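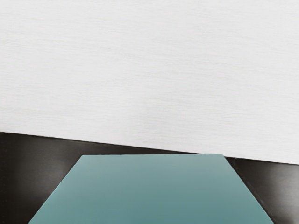
Section 4. Merging duplicate people in Skuleo

If you've imported more than one family file, you probably have the same great-grandfather in there three times. I sure did! My Delacroix branch came in with 826 people and 30 of them were repeats, so let's get yours sorted.

1. Save a backup first (File, then Save Copy). Please do this — a merge can't be undone once you close the program.

2. Open the People list and sort by last name. Watch for spelling changes. My Doucets were hiding under Doucette and Dousset.

3. Click the record you want to keep, hold Ctrl, and click the repeat.

4. Choose Compare. The two records open side by side with parents, spouses, and children underneath.

5. Check the box next to each fact you want to keep. You can keep two birth dates if your sources disagree, and Skuleo will mark one as preferred.

6. Click Merge, then look at the children's list for doubles.

Note: Sources from both records carry over, but a source with no title gets dropped. Give it any old title before you merge.

Caution: Same name doesn't mean same man. I once merged Reginald Delacroix with his own nephew (also Reginald, also married in June) and it took me 13 evenings to untangle the kids.

If your file has more than 1000 people, Compare can take a minute to open. Let it run and don't click again.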